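Bin picking cell keeps missing along the back wall
Forum: Cells, Cabling and Upkeep
Page 1 of 1

sumpguard
I look after a small bin picking cell that I inherited along with a folder of notes labelled "notes". KUKA arm, articulated gripper, a Kirer overhead 3D camera and the Bornance picking software on top. It picks painted blocks out of a metal bin and it is perfectly good at it until a block ends up near the back. Then it either says the bin is empty, or goes for a block that exists only in its imagination.

It has logged 388 missed picks since January, nearly all in the back third. I've redone the hand-eye calibration 3 times. The software gives me a residual it is clearly very proud of, and then misses again.

What am I not looking at?

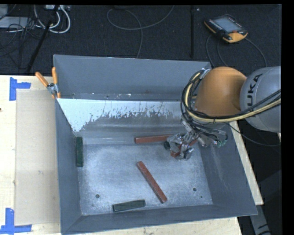 fettler_dave
Glare, before you touch anything else. I'd stop calibrating, as you can calibrate a camera beautifully and it still can't measure depth on a surface that's blowing out. Look at the back slope of your bin: there's a great white patch across it with a ragged bottom edge, and you've got a red block lying near the foot of that wall. The software is trying to decide where the block stops and the dazzle starts. I'd be guessing too.

Cheap test. Hang a bit of cardboard between the light and the bin and run a batch. If the misses move or drop, you've found it for the price of a cereal box.

sumpguard
The light is a ceiling panel belonging to the landlord. I will try the cereal box.

pallet_ghost
Disagree with Dave on the order of things. Glare may well be in it, but the bin is held by a spring clamp on the rim. How many clamps are there? I can see one, top left, and the arm comes in from the other side. Every time the fingers nudge a wall the bin can pivot a touch round that clamp, and the error gets bigger the further you are from it. Blue tape corners on the table are lovely for telling you where something used to be.

fettler_dave
The tape is round the beige sheet beside the bin, it isn't marking the bin at all.

pallet_ghost
Fair, I had that wrong. Then the bin has no marks that I can see, which doesn't improve my mood. Point stands. Bolt two stops to the table, one for the long side and one for the short, push the bin into the corner they make and clamp it there. Then check the position at the start of a shift with a fixed point you touch off at low speed.

sumpguard
One clamp on the rim, yes. I always thought of it as decorative. The bin has three holes in the floor as well, and I've no idea what they were for.

pallet_ghost
Don't bolt through them until you've checked what the gripper does at the bottom of its travel. A bolt head in the floor of a picking bin is a very efficient way to buy fingertips.

Ostrich_Mode
Can I be dull and ask about the cables? That's a thick bundle looping round the orange joint, and there's a thinner black one hanging below the arm and over the bin wall. Jog it slowly to the far back corner with the wrist at both ends of its range and watch that loop. If it goes tight there, or the thin one snags on the rim, you can get a gripper signal dropping out, and the software will log it as a missed pick. We had a Sanditz cell do exactly this. Two weeks of vision tuning, one cable tie.

fettler_dave
A cable fault wouldn't make it report an empty bin.

Ostrich_Mode
No, but he has two symptoms. Nothing says they share a cause.

sumpguard
Back with results. Cardboard up: the "empty bin" reports stopped completely over an afternoon. Dave may have a biscuit.

The phantom grabs carried on, though fewer. So I put a dial gauge on the far corner of the bin and let it run. It had wandered 2 mm by teatime, so pallet_ghost may also have a biscuit. Stops are on order from Prajapati.

Cables looked all right on a slow jog, but the thin one does brush the rim at the back, so I've tied it up higher with some slack left for the wrist.

pallet_ghost
Calibrate once the stops are in. Once. Then write the bin position on something that isn't a label called "notes".

fettler_dave
And matt the inside of that bin, or at least the back slope. Cardboard sags.

Ostrich_Mode
Not paint, surely? The floor's scratched to bits already, the blocks would have paint off in a week and then you've got flakes in the gripper.

fettler_dave
Back slope only, I said. Ours has done 3000 cycles and it's fine.

Ostrich_Mode
3000 cycles is a long lunch.

sumpguard
I'll bead blast an offcut and put it under the camera before I commit to either of you. Will post the miss count when the stops are fitted.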